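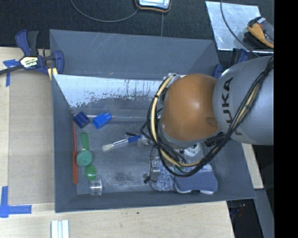

Dear Sandra,

I promised you a proper update before the clubs all come back from their summer breaks, and I'm sorry it has run on a bit. Tsehay says I write the way I run, steadily and past the point where anyone sensible would have stopped. Put the kettle on and take it in two goes if you need to.

**Vandalham Beginners' Running Project: progress report for the Ginditz Fund, 2025-08-17**

## Where we've got to

When we sent in our application we said we wanted to get people in Vandalham running who had never thought of themselves as runners, and to keep them going long enough that it became a habit. We've now had 232 people come to at least one beginners' session since the grant started in March. That is a good deal more than I'd dared put on the form, and most of them had seen the notice at the health centre or been dragged along by a neighbour.

Of course, coming once is the easy part (well, it isn't easy at all if you're nervous, but you know what I mean). The first group began with a very full car park and had thinned out badly by the fourth week. We talked to as many of the missing ones as would answer the phone. A few had sore shins, one had moved house, and quite a lot said the jump from week three to week four had simply been too much for them. They'd been asked to go from short bursts of jogging to eight minutes without a stop, and they'd gone home feeling they had failed.

So Mirko rewrote the plan. He has put two extra weeks in the middle where the running barely gets longer at all, and the walking breaks can be taken whenever you like. I was doubtful, I'll admit, and thought people would get bored. The second group stuck with it far better, and there was a lovely evening in the park when the whole lot of them got round the lake without walking and then stood about hugging each other and dripping on the grass.

## The sessions themselves

We run two sessions a week, one in the evening from the leisure centre and one in the morning from the Vendport end of the towpath. Evenings are still the busier by a long way. The morning one is small, and made up mainly of parents fresh from the school gate and people who work shifts. I know you asked in the spring whether it was worth keeping. I'd like to hold on to it through the winter if you're happy with that, as several of its regulars couldn't come at any other time, and they've become a very close little bunch.

Across both sessions we've had 720 attendances in all. I had hoped for rather more in July, but the hot spell did for us and we called off the evening runs when it was at its worst. We offered a gentle walk under the trees instead and hardly anybody came, which I can't blame them for.

Tsehay has trained up new run leaders from among the early beginners, and I think this has been the best thing we've done. When someone is puffing along at the back and wants to give up, it helps enormously to have a person beside them who was doing exactly the same in April. We still need one more leader for the mornings. Tarun Malhotra has been covering, very kindly, but he goes back to college at the end of September.

## Money

You have the full sheet from Sarla already, so I'll only mention the bits that differ from the plan.

- **First aid courses** came in under budget, as the leisure centre let us have the room free.
- **Reflective bibs** cost us £431, more than we'd set aside. We bought a better sort with proper fastenings after trying on the cheap ones, which rode up round everybody's ears.
- **The shoe fund** has hardly been touched. I'll come to that.

The shoe fund puzzled us. We'd set money by to help anyone who couldn't afford decent trainers, and in the first three months only a couple of people asked. Sarla thought, quite rightly, that it's an awkward thing to ask a stranger for. We've stopped having a form. Leaders now mention it quietly to everybody in the first week, and the Yadav sports shop on the High Street will fit people out and send the bill to us without any fuss at the till. We've had more takers since then, and I'd expect most of that money to be used by Christmas.

## What hasn't gone well

The teenagers' group hasn't got off the ground. We tried straight after school and we tried early evening, and about a dozen turned up at the most, nearly all of them already in the athletics club. I'd rather stop and think than carry on spending leaders' time on it. Could you and I have a chat about moving that part of the grant over to the over-sixties, who keep asking when they're going to get something of their own?

The towpath also floods near the second bridge after any real rain. We have a road route to use in its place, but it's hilly, and I don't like it for beginners in the dark.

## Between now and the next report

The third group starts in September and is already nearly full. Mirko wants to take anyone who's ready to the Vendport 5K later in the autumn, with a minibus for those without a car. We'll be finding out about lights for the leisure centre path, and Tsehay will be asking round for that morning leader.

You'd be very welcome to come along to an evening session, in trainers or out of them. There's generally cake afterwards, and I'm told the lemon one is coming back.

With very best wishes, and thanks from all of us,

The Vandalham beginners' team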